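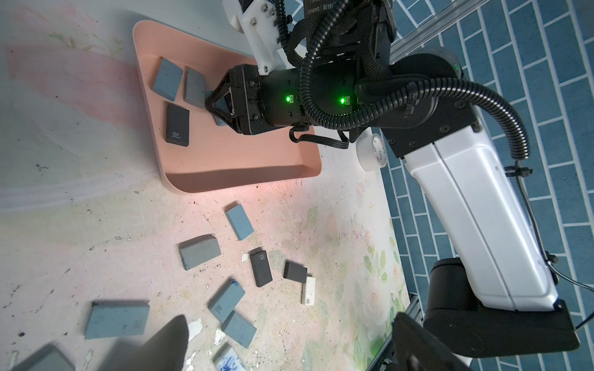
Noémi Hegyi
Robot learning engineer, Zusisdale

Apr 10, 2025

So the eraser task finally has a paragraph's worth of results, and since three of you have asked me how the "when do I stop?" work is going, I'm writing it up while my coffee is still warm.

The task is dull on paper. Blocks go from the table into a pink tray, and the policy has to keep going until there's nothing left to pick up. We use erasers because they're cheap, they're hard to hurt, and they come in all these shades of gray and blue that are annoyingly close to each other. A lot of ours say 4B on them, so the model gets the same print on a black block and on a blue-gray one, at every angle you can think of.

Picking was never the hard part. Our old policy (we call it Pillach, after a bus stop, long story) could grab an eraser all day. What it couldn't do was notice one more. It would fill the tray, see a big happy pile of blocks, and park the arms with an eraser still lying right outside the rim. Drove me up the wall!

Yamila Maldonado had the idea I should have had in August. We were training on whole demonstrations, and in a whole demonstration most of the time goes to the easy middle. The last block or two hardly show up. So she cut the data differently: every demo gets split at each release, and the pieces get sampled by how few blocks are still outside. Same demos, same network, same two arms. We ended up with 3,946 pieces, and the late ones get drawn far more often than they used to.

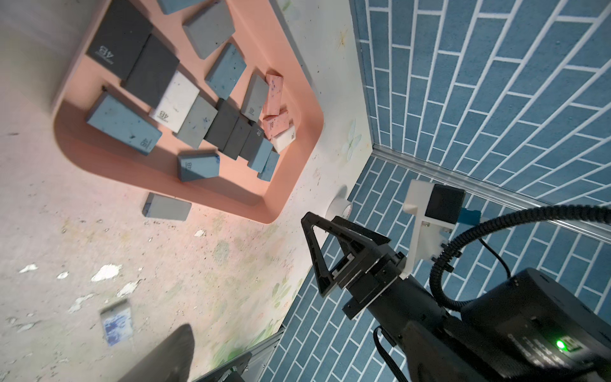
What changed

The new version is called Rorum, and I ran it against Pillach over 22 starting layouts. Pillach left something on the table in most of them. Rorum quit early in 2. I watched both of those back with Jalen Yazzie and they look like the same mistake – a gray block tucked close under the tray's edge, where the wrist camera only gets it for a moment on the way past.

There's a cost, of course. Rorum fusses. With the table clear it sometimes dips back toward the tray and nudges a block that was fine where it was, and Ulises thinks we've pushed the sampling too far toward the end. He may be right. I've got a run going tonight with gentler weights and I'd like to see that before I argue with him.

I also want to try it with the tray moved over to the other side, which the old policy hated. More when that's done.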